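Robots Still Slow at Shop Chores, Repair Firm Finds

March 15, 2019

Machines that can take over routine bench work in a repair shop are still some way off, according to results released Friday by Kuldale, a computer refurbishing company that has been trying out a robot arm on used office desktops.

The arm was given 15 jobs that a new hire would normally learn in the first week, such as lifting out a part, unplugging a cable or setting a side panel down on the bench. It could be trusted with four of them without a person standing by, the company said.

Salim Odera, who manages the Kuldale workshop, said the arm did best with rigid parts that have a clear edge to hold. Cables were the hardest.

"A wire never sits the same way twice," Odera said. "My people push it aside without looking. The arm stops and has to think about it."

Speed was the other problem. The arm needed 13 minutes for a job that a technician finishes in two, and 67 of its first 100 tries at pulling a part ended without anyone stepping in. Odera said he would want that number much higher before leaving the machine on its own overnight.

Household chores look further away. Pirnus, a smaller company that tests kitchen and laundry machines, said in the same release that its folding unit still has trouble with fitted sheets - and with anything turned inside out. It has put off a home trial that was set to begin in June.

Kuldale said no jobs have been cut as a result of the tests. The company plans to keep the arm at its Wanyama Street shop through the end of the year and will add laptops to the list of work.

A silver metal component between the gripper's fingers, near the rear wall of an open Dell desktop.
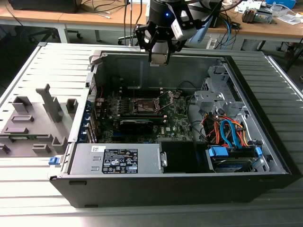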